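Small baskets on an entry table — one or two?

Zusside Home Forum > Organizing and Storage

mossy_porch
5 Apr 2019
Okay, I have fallen hard for little wicker baskets and I need people to talk to about it! I had one by the sink since January and it changed my mornings, so now I want to do the whole white table by our back door. My question is whether you sort by person or by kind of thing. There are 2 of us and we both dump everything in one heap.

karkix
By kind, always. If you sort by person, each basket turns into its own little junk drawer. Ask me about the 30 pens I pulled out of mine.

mossy_porch
Ha! That would be my half for sure.

tilly_in_mimstead
I'm going to disagree with karkix. We did it by kind for a whole winter and my husband never once remembered which was which. By person, he knows his is the dark one and that's the end of it. Different colors help so much!

karkix
Fair, but then where do the shared things go? Tape, spare soap, the flashlight?

tilly_in_mimstead
In a third basket, obviously. There is always room for another basket.

chan219
Please don't do three. I did three and the table was gone. What worked for me was two baskets at the back and one flat tray in front. The tray is for whatever is in your hands when you walk in, and at night you empty it into the baskets. Takes me 2 minutes, tops.

mossy_porch
Oh, I love the tray idea. Does it need a rim? I have a flat slate thing I could use.

chan219
Get one with a rim, even a low one. Coins and earrings slide right off slate. Rounded corners are nice too, so much easier to wipe out.

karkix
I'd skip the tray. An empty tray is an invitation to pile stuff on it.

chan219
But that's what it's for! Better there than all over the table. Same layout I mean, with hardly anything in it yet:

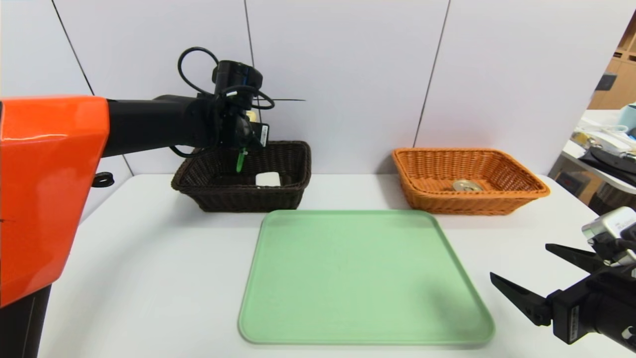
Dark brown basket left, orange-tan one right, pale green tray in front

mossy_porch
The green with the two browns is so good. Is that soap in the dark one?

chan219
Yep, soap on the left. The dark basket is bathroom stuff and the lighter one gets odds and ends, lids and little tins and so on.

tilly_in_mimstead
Okay, the tray wins me over. I still say one basket each, though.

karkix
Do you line them? Mine shed bits all over a white tabletop and it drove me up the wall.

chan219
No liner. I take them outside and knock them upside down every so often. A piece of felt cut to size would work if yours are bad.

mossy_porch
Going with two baskets and a tray, by kind for now — and if it's a mess by summer I'll switch to tilly's way. Off to measure the table!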